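Walkthrough notes, bathroom cell, Lultelano apartment. Filled in on my phone between runs, so excuse the typing. OK / FIX / WATCH like last time. Comments go to Jenő Major, he signs or he doesnt.

October round. Question on the table is the same as in spring: can the arm be left to tidy and rinse at a sink with a person in the next room, or does somebody still have to stand there. My answer at the bottom.

## 1. Before power on

- [x] Risk sheet on the wall, current version. OK
- [x] Stop button tested from the door side. OK, arm dropped into hold right away
- [ ] Stop button tested from the hallway. FIX. Had to lean in to reach it. Longer lead or a second button
- [x] Speed cap set for shared space. OK
- [x] Payload set for cup tasks. OK
- [ ] Log book filled in by last user. FIX. Two blank lines, no initials. Again

Comment: the cap was right but I had to go three menus down to confirm it. Wants to be on the first screen.

## 2. Table and mounting

- [x] Clamps on table edge, hand tight plus a quarter turn. OK
- [x] Push test, both hands, four directions. OK
- [ ] Push test at full reach. WATCH. Small creak, no shift I could feel. Recheck after every long session
- [x] Base light on with power. OK
- [ ] Table feet marked on floor. FIX. If it gets bumped there is no way to know it moved. Tape, five minutes

Comment: sheet says check clamps weekly. I'd say daily. A vanity job puts the arm out over the counter most of the time and that's the worst case for the table.

## 3. Cables, arm side

- [x] Slack at each joint through full motion. OK
- [x] No rub marks on jackets. OK
- [ ] Loops clear of the mirror at the far left pose. WATCH. Clears it, but not by much
- [x] Gripper connector seated. OK

Comment: the outer cable run is fine for a lab. In a real bathroom I'd want a sleeve over all of it. Steam, soap, little kids.

## 4. Water and mains

- [x] Outlet on ground fault protection, tripped and reset. OK
- [ ] Cables off the wall outlet routed away from walking path. FIX. They come down the wall and run to the floor by the vanity. Clip them
- [ ] Charger lead clear of counter edge. FIX. Hangs over the front, a gripper finger could hook it
- [ ] Floor under and beside vanity clear. FIX. Pile of stuff at the right end, move it out
- [x] Tap shut off for dry runs. OK
- [ ] Splash limit written down. FIX. Everyone has an idea of it, none of them match

Comment: item 3 on this list is the one I'd hold the sign-off for. Toothbrush on its stand, charger next to it, basin a forearm away. People live like that and it's fine becuase people look where their hands are.

## 5. Counter, normal clutter

The Numis task sheet asks for a "lived-in" counter and I agree with that, no point testing on bare granite. Toothpaste box, tissues, washcloth, bottles along the back under the mirror, loose toothbrushes. Checked against the sheet:

- [x] No glass. OK per the setup list
- [x] No razors or blades. OK per the setup list
- [x] All bottles capped. OK, went through by hand
- [ ] Small items off the basin rim. WATCH. Flosser right by the sink. Leave it for the test, but it'll end up in the drain one day
- [x] Washcloth not over an edge. OK

Comment: cloth is still the hard one. Box, cup, bottle, no trouble. Cloth it either pinches too thin or drags the thing next to it along.

## 6. Cup over basin

Green cup, the see-through one. Hold point is over the middle of the bowl, gripper pointing down.

- [x] Approach from above, no sweep across bottles. OK
- [x] Grip force at the light setting. OK, no creases in the cup
- [x] Hold for the full count, no slip. OK
- [ ] Wrist clearance to back row. WATCH. Elbow high, wrist low, bottles right behind
- [ ] Power cut while holding. FIX. Not on the sheet at all. Should be. Did it anyway, cup stayed put
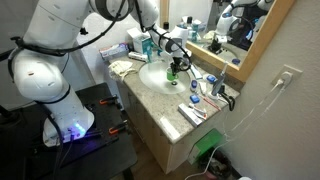

## 7. Vision

- [x] Finds cup with room light on. OK
- [ ] Finds cup with light off, hall light only. FIX. Lost it twice, then picked a wrong point on the rim
- [ ] Mirror handling. WATCH. The mirror gives it a second arm and a second row of bottle tops. Bisard's update is supposed to mask that off. Mostly does
- [x] White on white. OK for the cup job. Haven't tried it with the white toothbrush on the white box, want that added

Comment: see-through things plus a mirror plus a shiny bowl. Whoever picked a bathroom as the second room was brave. Kitchen was easier.

## 8. Run record

Went through the Nghiêm log, not my own memory.

- Attempts since last inspection: 2,282
- Last block reviewed on video: 1,000
- Run 233: stopped by hand, wrist close to bottles. Correct call
- Run 234: same start, same path, no stop, no contact. Nothing changed in between that I can find in the log

Those two bother me more than any real failure would. Same conditions, one person got nervous and one didnt. Means the clearance depends on who's watching. Put a number on it and let the arm stop itself.

- [ ] Stop reasons entered every time. FIX. A lot of "other"
- [x] Video kept for stopped runs. OK

## 9. People

- [x] Operator trained and on the list. OK
- [x] Second person knows where the stop is. OK, asked, she pointed
- [ ] Nobody reaches onto counter while arm is live. FIX. Saw it once today. Straightened a box mid-run. It's a reflex, you see a mess you fix it
- [x] Hair and sleeves. OK

Comment: that reflex is the whole home problem. In a shop you put up a fence and train people. At a sink at 7 am someone half asleep wants their toothbrush and they're going to grab it.

## Can it do the chore yet

Cup, yes, attended. I'd let it run that with one person in the room and the light on.

Counter tidy, partly. Hard-sided things ok. Not cloth, not the thin stuff.

Rinsing with real water, no. Not until section 4 is all ticked.

Unattended, no. Also it's slow. I cleared the same counter by hand while waiting for it to home, put it all back, and still waited.

## Open items, in order

1. Charger lead off the edge, wall cables clipped. Before next power on
2. Floor pile gone. Same
3. Second stop button, hallway
4. Tape at table feet
5. Automatic stop for wrist to bottle distance, Bisard to quote
6. Low light retest
7. Add power cut while holding to the sheet
8. Write the splash limit down, one number, one place

Jenő, 1 and 2 I can recheck by picture if you send one from the door. 3 I need to see in person. Leave 5 open untill they answer, I'm not holding the cup job for it.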